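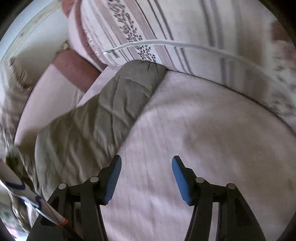

Students in the Dondero High School robotics club are spending this spring teaching a robot to make a bed, and they're doing the chore themselves, over and over, to get there. The club's project, called Sumar, collects recordings of everyday housework done with a hand-held gripper, the same kind of two-jawed tool the finished robot will wear on its arm. Bedding was the students' own pick for the first round. Cloth is hard for robots! A quilted blanket folded into a long strip, lying on a wrinkled sheet, never looks quite the same way twice, and the ribbed blue pads inside the gripper's jaws have to close on just enough fabric to lift it without dragging everything else along.

So far the club has logged 2517 recordings, well past the goal it set in the fall. Each one is a single short task from start to finish: fold the blanket, pull the sheet flat, move the pillow to the head of the bed. Students work in pairs, one on the gripper and one keeping the log, and swap after every set. New members start on pillows and work their way up to fitted sheets, which everybody agrees are the worst.

The students will bring Sumar to the Orville Student Robotics Showcase in March, where 87 teams from middle and high schools are signed up. The club is entered in the home helper category, new to the showcase this year. Teams get one practice run and then two scored runs on a bed they haven't seen before, with bedding picked by the judges.

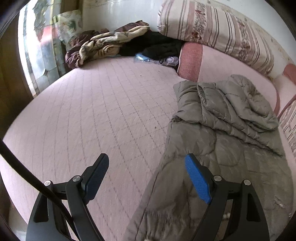 Getting ready for that means plenty of variety. Members have been working in real bedrooms with whatever happens to be on the bed, and the club's checklist asks for a mix of thick and thin fabrics, plain and patterned, in daylight and under a lamp. An early version of the training set used one plain white sheet on one mattress, and the robot did fine until the students swapped in stripes. They've had a great time fixing that.

The club meets after school in the Dondero metal shop and is open to all grades, with no programming experience needed. Membership has doubled since last year, and many of the new students came in through art, theater tech and sewing classes. The sewing students in particular have changed how the team thinks about where to grab a piece of cloth.

Parts for the robot arm were paid for through a Texier Fund classroom grant and a fall bake sale. The club plans to share its recordings and build notes with other schools after the showcase.

An open practice will be held in the Dondero cafeteria the week before the event, starting at 4 p.m. Families and neighbors are welcome to come watch, try the gripper and fold a blanket or two. Bring a pillowcase if you'd like to see it put to the test.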